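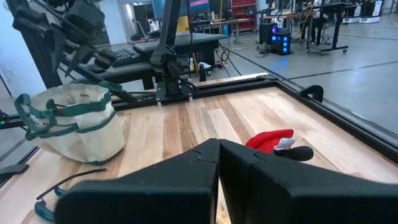 Two-finger gripper over the bench, an arm on the far rail.

Sukero Gripper Kit, two-finger, black
Price: 103
Status: in stock, ships from the Pidadia workshop

We sell this kit because we ended up using it ourselves, and we were not easy to convince. Most hobby grippers we had tried were fine on a foam block and useless on anything you'd want picked up. The Sukero is better than those. It is still a hobby gripper.

What you get: two flat-faced fingers, the wrist plate, a bag of screws and a cable that is too short for most builds. Order the 640 mm extension if your arm is mounted on a frame. The maker's page says the stock cable "suits all common layouts." Ours didn't reach the first joint.

Soft things are the real test. Knitted items fold away from the fingers, and canvas handles slide out unless you come in square to them. The padded tips from Bright help a little. We would not pay full price for them. 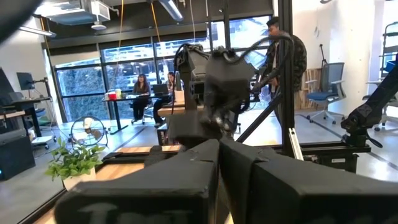 Mounting is the part we would spend money on. Clamp the arm to aluminum extrusion and bolt it down properly, with a plate under it. A clamp on a bare tabletop will creep, whatever the forum posts say. If you run more than one arm, leave more space between them than the drawing shows and tie the cables back before you power anything up.

The Ederov controller works with this kit after a firmware update from August. Older firmware drops the grip signal now and then. We have no fix for that and neither does Ederov, so update first.

Returns accepted on unopened kits only. Spare fingers are sold in pairs, part 849.

Page last checked 20 October 2022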